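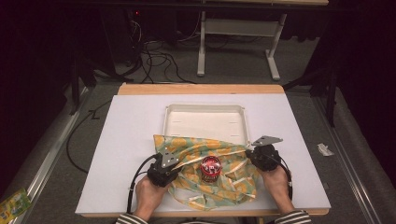 The left gripper dropped out and the software didn't tell us

May 16, 2020
Filed under: Robots, Things That Broke

Print this post | E-mail this post

I said I'd write up the cable fault once we knew how far back it went. We know now, so these are my notes, including the parts I got wrong.

For anyone new, I work at Trulano on the recording side. We pick up household objects and fold household cloth with hand-held grippers, one in each hand, and the opening of the fingers is logged the whole time along with the position of the hand. The recordings go to Tibor Rácz, who trains the arm controller on them. The arm itself lives in another building in Dondby and I see it maybe twice a month. If what I send is wrong, the arm learns it wrong.

What we saw first

Tibor sent me a clip of the arm attempting one of the cloth tasks. It came down on the fabric, closed the right gripper properly and then slid the left one across with the fingers open. It did this over and over. He had assumed it was something in his training run and had spent most of a week on that before he asked me.

I told him the recordings were fine. I had watched plenty of them back and the video showed the left gripper closing on the cloth as it should. I was looking at the video and he was looking at the numbers, and neither of us had put the two side by side. When we did, the left finger opening sat at one value right through the grasp. My hand closes, the fabric bunches up, and the trace is a flat line. Then it jumps to the correct value a moment later, usually when the hand comes back level.

What was broken

Each gripper has a small sensor on the finger linkage that measures how far the fingers are open. It talks to the computer over a cable that leaves the body of the gripper and runs down past the wrist. On the left one, a signal conductor had cracked inside the jacket, just behind the connector. From outside the cable looked perfect. With the gripper held level the broken ends touched and it worked. With the wrist rolled inward, the way you roll it to get a finger under a fold, the ends parted and the signal went.

It's a bad place for it to fail. Picking up a can or a cup, you mostly keep your wrist straight and the cable barely flexes. Cloth is the opposite. You tip, press, pinch and drag, and every one of those movements bends the cable at the same spot. So the recordings of rigid objects were nearly all good, the cloth ones were bad, and it looked for quite a while as if the cloth task was simply harder to learn. It is harder to learn, so that explanation held up longer than it should have.

I found the break by taping the gripper to the bench with the fingers half open and flexing the cable a bit at a time while watching the live value. Nothing happened until I got to the last little section by the connector. After that I could make it drop out whenever I liked. I cut the jacket back afterwards and the copper had gone dull and stringy where it had parted.

Why we didn't get an error

This is the part that bothers me more than the cable. Cables wear out.

The logging program, which we call Muvwood after the street our first office was on, asks each sensor for a value and waits up to 30 milliseconds. If nothing comes back it writes the last good value again and carries on. I wrote that. It went in during November, when we had a cheap USB hub that would miss the odd reading and stop the whole recording. Losing a take to one missed reading was annoying, so I filled the gap. One repeated value does no harm at all.

There was no limit on how many it would repeat. If the sensor went quiet for three seconds, the program wrote three seconds of the same number, with fresh timestamps, and marked the take as complete. There was a counter for missed readings, but it was printed to a window that sits behind the recording window. I had not looked at it in months. When I did, it had scrolled well past what the buffer keeps.

How many recordings

We had about 4000 takes in the set at the time. I worked out from the maintenance book when that left cable went on, and pulled every two-handed take with cloth from then up to the day we found the fault. That came to 627.

I wrote a script to look for flat stretches in the left opening while the video showed the fingers moving. The script is crude. It compares the logged opening against the change in the picture around the finger plates, and it gets confused when the fabric covers them. I ended up going through the doubtful ones by eye, which was slow. A few takes had the flat stretch before the hand had reached the table, and those I trimmed and kept. Most had it somewhere in the grasp and couldn't be saved.

In 41 of the takes the sensor was silent from start to finish. Those should have been caught on the day. The left gripper reads as wide open from the first sample to the last, and anybody plotting the trace would have noticed. We weren't plotting it.

Tibor wanted to try recovering the opening from video for the rest. We argued about it a bit. My view was that we'd be replacing one quiet guess with another and that I'd sooner record them again. His view was that recording them again would take me longer than I was admitting, and he was right on that point. In the end we agreed to throw them out of training and rerecord the cloth tasks in batches. The originals are kept in a separate folder with a plain text note explaining what's wrong with them.

The arm

It could have gone worse than a missed grasp. The controller had learned that the left gripper stays open during a pinch and then closes hard once the hand is level again. On fabric the result is a failed fold. Tibor had one run with a cup on the table where the left gripper closed late and caught the rim while the arm was already moving away. The cup went off the table. The force limit tripped and the arm stopped where it was, as it's meant to, and there was no person inside the line.

We wrote it up as an incident all the same. The form asks for a root cause and I put "missing sensor data recorded as valid". I think that's more accurate than "broken cable", though the broken cable is what people remember when I tell them about it.

What has changed

The logger will still fill one missed reading. At two in a row it marks the samples as missing, and at five it ends the take and beeps. The beep is unpleasant and I've left it that way.

The missing samples are now written as blanks. Tibor had to change his loader to cope with blanks, and it crashed twice before it was right. I don't mind it crashing.

Before each batch I hold both grippers up, open and close them through the full travel, and roll each wrist both ways while the program plots the openings. It takes under a minute. If a trace goes flat, I stop.

The cables come from Bodnár, who make them up for us to length, and I've asked for a softer jacket and a longer boot at the gripper end. The first pair has arrived. They're a little heavier, and you notice it at the end of an afternoon. I also clip the cable to my sleeve now so the bend happens further down, over a larger curve. It looks silly. I got the idea from a welder I used to share a shed with, who did the same with his torch lead.

I've put a replacement date in the book for the cables. I picked it by guessing, as one failed cable doesn't tell me much about how long the next one will last. If the wrist roll check picks up a dropout before then I'll bring the date forward.

Still open

The right gripper never showed the fault, and I'd like to know why. I'm right-handed, so I would have expected that one to go first. It may be that I use the left to hold things down and lean on it, so the cable gets pinched against my wrist. I've kept the old right cable and will cut it open when I have a spare hour.

I also haven't gone back through the one-handed takes. None of them involve cloth and the script finds nothing in them, but I've said the script is crude. Tibor has asked for a list, and he'll get it once the second batch of rerecording is done.

Print this post | E-mail this post

Posted in Robots, Things That Broke

Related posts

Replacing the USB hub, at last
Folding a tea towel the same way twice
What the force limit does and doesn't do
Keeping a maintenance book
A day in Dondby with the arm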